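Start Forum Rezepte Magazin Anmelden

Küchenforum > Fertiggerichte & Lieferdienste > Pizza > Sondereditionen

Norkitz-Pizza mit Lakritzrand: lohnt sich das, und kann man den Rand nachbauen?

Teresa Quinlan
21. September 2023

Hallo in die Runde, ich brauche mal eure Meinung. Bei uns hat Norkitz seit Anfang des Monats diese Sonderpizza auf der Karte, die mit dem Lakritzrand. Also normaler Käserand, aber mit einer Lakritzpaste unter den Käse gerührt, dazu Ziegenkäse und rote Zwiebeln obendrauf. Mein Mann lacht mich seit Tagen aus, aber ich bin Lakritzfan seit der Grundschule und will das Ding unbedingt probieren!

Zwei Sachen: Hat die schon jemand gegessen und schmeckt man die Lakritze wirklich, oder ist das nur ein Name auf dem Karton? Und dann würde ich den Rand gern selber machen, wenn die Aktion vorbei ist (die gibt es ja nie lange). Ich habe es am Wochenende schon mal mit weichen Lakritzschnecken versucht, im Wasserbad geschmolzen und mit geriebenem Mozzarella gemischt. Das wurde eine graue, zähe Masse, die beim Backen seitlich aus dem Teig gelaufen ist. Mein Backblech weint heute noch. Teig war der ganz normale Hefeteig, über Nacht im Kühlschrank. Was mache ich falsch?

Tags: Käserand, Lakritze, Norkitz, Hefeteig, selber machen

Éabha Geraghty

Ich hatte sie letzte Woche, die große, und habe sie mir mit meiner Schwester geteilt. Also ja, man schmeckt die Lakritze, aber erst hinten raus. Am Anfang denkst du, der Käse ist halt kräftig, und dann kommt so eine salzige Süße, die mit dem Ziegenkäse richtig gut geht. Meine Schwester fand es furchtbar und hat ihre Ränder liegen lassen — die habe ich dann auch noch gegessen. Kalt am nächsten Morgen war es mir aber zu viel.

Zum Nachbauen: Nimm bloß keine Schnecken! Da ist Mehl und jede Menge Zucker drin, das wird im Ofen erst flüssig und dann Beton. Ich würde Lakritzpulver kaufen, das reine aus der Wurzel, es gibt ein ganz ordentliches von Watska im kleinen Glas. Davon einen halben Teelöffel auf 200 g Käse, mehr nicht, sonst wird es bitter. Mozzarella vorher gut abtropfen lassen und ausdrücken, am besten den festen am Stück nehmen und in Stifte schneiden. Die Stifte im Pulver wälzen und dann einfach in den Teigrand einrollen. Den Rand nach innen klappen und mit etwas Wasser festkleben, die Naht muss unten liegen.

Und den Ofen so heiß, wie er kann. Bei mir braucht die Pizza dann 10 Minuten auf dem Stein, auf dem Blech wohl etwas länger.

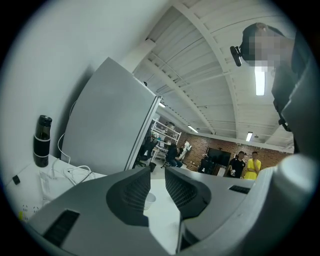 Weitere Antworten

Fiachra Cullinane

Lakritze gehört nicht auf Pizza. Bestell dir eine Margherita und iss die Schnecken danach.

Yasuo Miyazaki

Ach komm, Fiachra, lass sie doch. Ich kann beides, den Spott und die Pizza :-)

Teresa, was Éabha zum Pulver schreibt, stimmt, ich würde aber noch einen Schritt dazwischen machen. Ich friere die Käsestifte vorher für 40 Minuten ein. Dann schmelzen sie später, der Teig hat schon etwas Stand, und es läuft viel weniger aus. Außerdem rolle ich den Rand nicht zu dünn, ein Finger breit Teig über dem Käse darf ruhig sein. Wenn dir die Lakritze dann zu schwach ist, pinsel den Rand direkt nach dem Backen mit geschmolzener Butter ein, in die du noch eine Prise Pulver rührst. Grobes Salz drüber, fertig. Das macht mehr aus als alles, was innen drin steckt.

Zu den roten Zwiebeln: vorher kurz mit einem Spritzer Essig ziehen lassen, roh waren sie mir zu scharf neben dem Ziegenkäse. Und bei der Norkitz-Version fand ich den Boden leider labbrig, aber das kann an meiner Filiale liegen — die war schon bei der Kürbispizza nicht in Form.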